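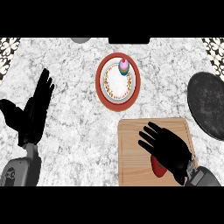
Computer rendering: a light marble countertop with two robot arms.

Clament planners back 419 homes at Adura, with the promises still to come

The town of Clament has moved a step closer to approving 419 homes on farmland at its northern edge, after planning staff recommended that the council rezone the land for Jalmont's Adura development.

The staff report calls Adura "consistent with the character of the town." It doesn't say which part of the town. The houses come in four models with the same rooflines and the same attached garages, and they sit on curving streets that connect to the rest of Clament at a single intersection. The nearest grocery store is on the far side of the highway, and there is no sidewalk to it.

Jalmont says 20 percent of the homes will be sold at "attainable" prices. The word is not defined in the application, and the draft agreement lets the company ask for a lower share if building costs go up. Costs tend to go up. A similar clause was written into the approval for the company's last project in the county, where the share of cheaper homes was cut twice before the final phase was built.

Then there is the traffic. A study by Kamata, the consulting firm Jalmont hired, found that the new neighborhood would add around 120 car trips in the busiest hour of the morning. For a development of that size, with no bus route, the number looks low. Kamata's report assumes that many residents will work from home or leave after the rush, and it relies on counts taken in July, when the high school was closed.

The town received 458 written comments during the review period. Staff summarized them in a page and a half, under headings such as "general concerns" and "growth." Most of the letters about drainage got one sentence, which says the matter will be handled at the engineering stage. By then the rezoning vote will be over.

"They keep telling us our input shapes the plan," said Keisha Obi, whose yard backs onto the site. "I've compared the first map and the latest one. They moved the pond."

Jalmont did move the pond. It also added a walking trail, though the map shows it ending at the property line, where it meets a ditch. The company said in a statement that it had "listened carefully" and that Adura would give young families a chance to stay in Clament. The statement did not include a price range.

Council members have said little in public. The town does need housing - rents have climbed and the last apartment building went up years ago - and few people at the spring hearing argued otherwise. Several asked why the plan had no apartments at all. Staff replied that the applicant had not proposed any.

The council is expected to vote in September. The meeting starts at 6 p.m. at town hall, and speakers will get two minutes each.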